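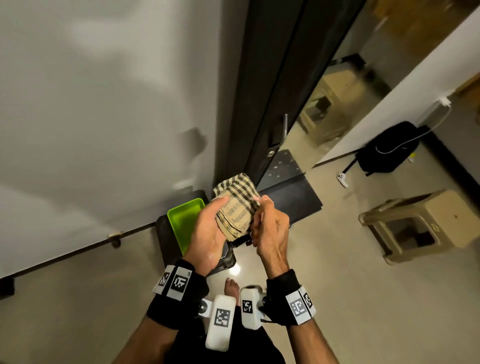
Can a robot fold my school jumper yet? One kid near the front yelled that out before our guide at the Strickland open day had even said hello, and everyone cracked up. The answer was, "Sometimes, and slowly."

I thought cloth would be easy. It's soft! But a block stays the same shape when you pick it up, and a towel flops, scrunches and hides its own corners. Your fingers sort that out without you thinking about it. A robot has to learn it.

So people show it how. They do everyday jobs by hand, like folding a checked cloth over a bin, wearing straps on both wrists with black and white square patterns on them. A computer can spot squares like those in a picture and work out which way they're tilted (a bit like the codes you scan on a menu).

It takes loads of goes. The team told us they had recorded over 4,000 folds since January, and my arms got tired just hearing that.

Then we got a turn with the practice arm, which they call Wosine. It took 147 seconds to fold one tea towel, and the middle came out all lumpy. My favourite colour towel was next, but it dropped that one on the floor and we all cheered anyway.

If you want to try it at home, put on oven mitts and fold a face washer. I'm still terrible at it.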